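Help with secondhand play kitchen – wobbly, no instructions, and where does everything go?

Asked by mossy_porch in Kids' Furniture & Toys
3 answers

Hi all! I picked up a used play kitchen for my niece's birthday in June and I'm a little in over my head. The seller had already taken it apart for the drive, so what I got was a pile of white panels, a bunch of light wood posts and a sandwich bag of screws. No booklet. She thought it was a Skundaris but wasn't sure, and there's no sticker on any of the pieces I can find.

I got it standing after most of an evening (with a lot of muttering) but I have three problems.

First, it leans. If you push on the top shelf the whole upper part sways toward the microwave side. The bottom cabinet is solid, so it's something up top.

Second, the microwave slides around in its cubby. My niece is three and she's going to have it on the floor in a minute flat.

Third, the brick-pattern backsplash feels loose where it meets the countertop, like it isn't quite seated. Did I put it in too high? Is it even supposed to touch?

This is how far along I am: 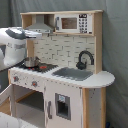
Put together, before any fixing. Hood on the left, microwave on the right.

I don't want to drill a bunch of new holes if I can help it. I paid 40 dollars and I'd like to keep it nice enough to pass along to my cousin later. Any advice welcome, including "take it apart and start over," though please be gentle about it!

Answer from Kjell Halvorsen
Marked as helpful by the asker

Take it apart and start over. Sorry! But only the top half, and it goes quick the second time.

I've put together a few of these wood-post kitchens for family and the sway up top nearly always comes from tightening everything as you go. You get one post cranked down, it pulls a hair out of square, and then every piece after that is fighting it. Try it like this:

Back off every screw above the counter until it's just holding. Don't remove them.

Slide the backsplash down until it sits on the counter. On the ones I've built there's a shallow groove in the side posts and the panel likes to hang up halfway. Push down evenly with both hands, and if it sticks, rub a candle stub along the edges.

Now set the top board on and measure corner to corner both ways across the back. The two numbers should match. Mine came out at 228 one way and a fair bit more the other, and I'd been blaming the floor for a week.

When they match, tighten a little at each corner and keep going around, the way you'd do lug nuts. Hand screwdriver only. Those posts are soft and a power driver will strip the holes before you can let go of the trigger.

I'd bet your sway and your gap are the same problem, by the way – if the backsplash isn't seated then nothing is stiffening the upper part.

For the microwave I would not screw it in. Kids love pulling it out and putting it back, and half the time it ends up as a mailbox. A strip of rubber shelf liner underneath does fine. If you really want it fixed in place, use the removable picture-hanging strips, two on the bottom.

And please strap the thing to the wall when it's in her room. A three-year-old will climb it.

Answer from pinecone_annie

We have an Åberg one and it wobbled too, we just pushed it against the wall and put a bookshelf next to it. My son is 12 now and it's still in the basement so I guess it worked lol. Cute kitchen!! That little rounded counter on the end is where mine always set up his "restaurant."

Answer from Jordan Catterall

Agree with Kjell on loosening everything first. Couple of things to add.

Check your screws before you start. Sandwich-bag screws get mixed up all the time, and if a long one went where a short one belongs it can bottom out and feel tight while the joint is still loose. Lay them out by length. If you're missing any, the hardware store on my street sells singles out of a drawer, or you can buy a box of 100 for not very much and have spares until the end of time.

If a hole is already stripped, a toothpick and a dab of wood glue, snap it off flush, let it dry overnight, and drive the screw again. No new holes needed.

I wouldn't do the candle thing if you plan to repaint later, wax and paint don't get along. Dry bar soap has the same issue. I just sand the edge lightly.

As for whether it's a Skundaris, I couldn't tell you. Look on the underside of the bottom shelf, sometimes there's a number stamped there and you can search for the manual with that.

Comment from mossy_porch

Thank you both, and Annie too! Loosened it all and the backsplash dropped right down with a thunk, so the gap's gone. Still have to square it up. I'm going with shelf liner for the microwave – she already has plans to bake a sock in it.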